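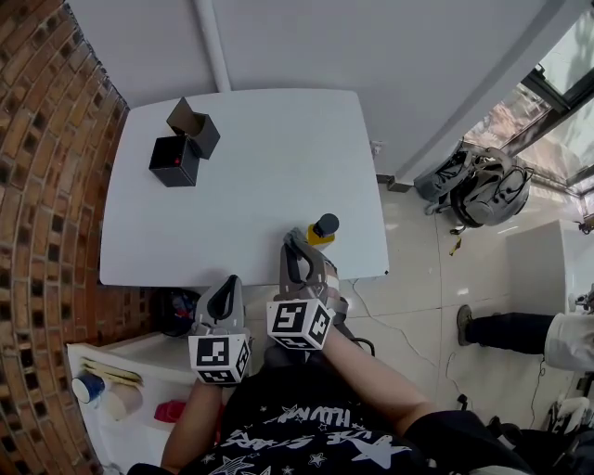
Undine Folding Work Table, white

Seats two a side, stores flat. From Ellinon. Back in stock for April -- last batch went fast.

Price: 88 plus shipping
Top: white, wipe clean, rectangular
Max load: 100 kg spread evenly
Ships in: 6 working days

Good for craft rooms, stockrooms, packing, homework, whatever. Legs fold under, lock with a push clip. Clips are stiff when new, they loosen up after a week or so of use. Don't force them with a hammer please (we've had two sent back).

Fits through a normal doorway folded. Carry handle on the long side. Rubber feet included, spares in the bag taped under the top. Check for teh bag before you throw out the box!!

Cleaning -- warm water, bit of dish soap. No bleach, no scouring pads. Marker comes off with rubbing alcohol if you get to it same day.

Not for outdoors. Covered porch is fine, rain is not.

Add-ons
Clip-on drawer, gray or white
Cable tray, 900 mm, screws included
Leg extenders for standing height, set of four. Sold out, more coming, ask Gerardo Dizon to put you on the list

What buyers say
"Had the old Bartoš one for years, this is lighter and the corners dont chip." -- Vendula Holub
"Solid enough for my sewing machine. Wobbles a little on carpet." -- Natalie Sugden

Returns within the month, unused, in the orginal box. You pay postage unless it arrived damaged. For damage send a photo of the box too, not just the table.

Bulk orders: ask for Vikas Bhardwaj, mornings before 11.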